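Sorting the Big Bricks
Gallery by Lærke Toft

Every household with small children owns one box that nobody wants to tip out. Ours holds the big bricks, the chunky sort made for hands that haven't worked out fingers yet, and it has been passed down through two cousins, a neighbour and one very forgiving nursery. One Monday in May I decided the bricks would be sorted by colour. I had a blue tray with compartments, a pot of coffee and the kind of confidence that comes from not having started.

Jytte Nørgaard, who gave us the oldest bricks, told me on the phone that sorting by colour is for beginners and that serious people sort by shape. Jytte has never sorted anything by shape. I have seen her cutlery drawer.

The pictures are best looked at slowly, with a biscuit.
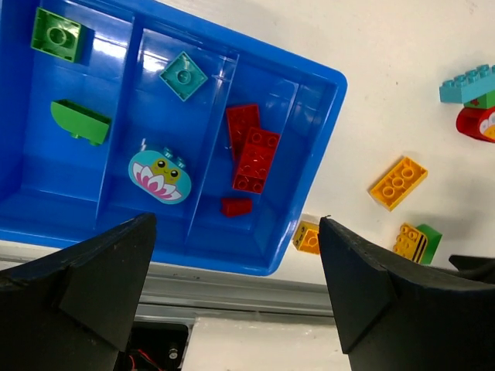 Green, teal, red. The small chap on the oval brick has a lotus flower to sit behind and is plainly having a better afternoon than I was. 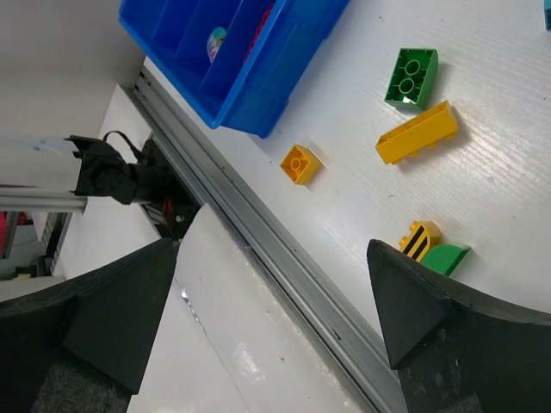 Out on the white table, where the green and the long yellow were still waiting to be told where they live.
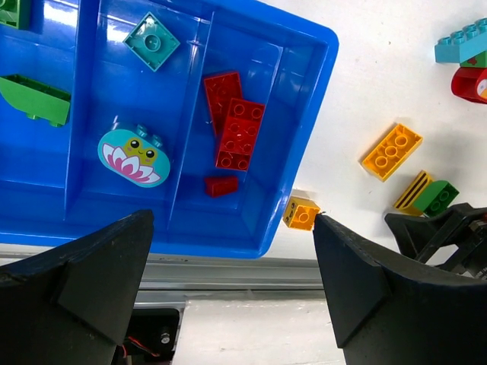

Reds together on the right of the tray, and a yellow-orange one lying upside down outside it, next in the queue or sulking.

Reading time: 4 minutes

A few notes for anyone tempted to try this at home.

Teal is a problem. I gave it a compartment of its own, which felt generous at the time, and then spent the washing-up wondering whether it was only green with ideas. Bjartur, my other half, holds that teal is blue. His mother holds that it is turquoise and that she won't be drawn further. We have agreed to leave it in the middle, between green and red, where it can't upset anybody.

Printed bricks are the other difficulty. Does the lotus brick go with the teal because it is teal, or does it belong with the pictures, in some grander compartment I haven't got? I went by background colour. I stand by this, though I was asked about it at breakfast by a person of four who felt the face should have a room to himself.

Red is easy. Red is always easy. If your box were all red you could be done before the kettle boiled, and you would also have a very dull box.

Yellow needs a compartment and hasn't got one. The tray was bought before I had thought about yellow, or about light blue for that matter, and I now see that counting your colours first would be the sensible way round. For the moment they are going in an old ice cream tub with the lid missing. It doesn't match. I have decided to find it charming.

Things I meant to do and didn't: wash the lot in the bath, throw out the ones with teeth marks, and write the names of the colours on bits of masking tape. The tape got as far as GREEN before it was taken away to mend a cardboard rocket. The teeth marks I have grown fond of. One set is almost certainly Bjartur's, from about 1990, and he has asked me not to look into it.

Baldur Damgaard from two doors down wants to know whether I'll do his next. He has a crate in the loft that he says is "mostly bricks", and it's the mostly that worries me. I have told him I'm fully booked until the autumn.

Next gallery: the felt tips, and which of them still work. I'm expecting a short one.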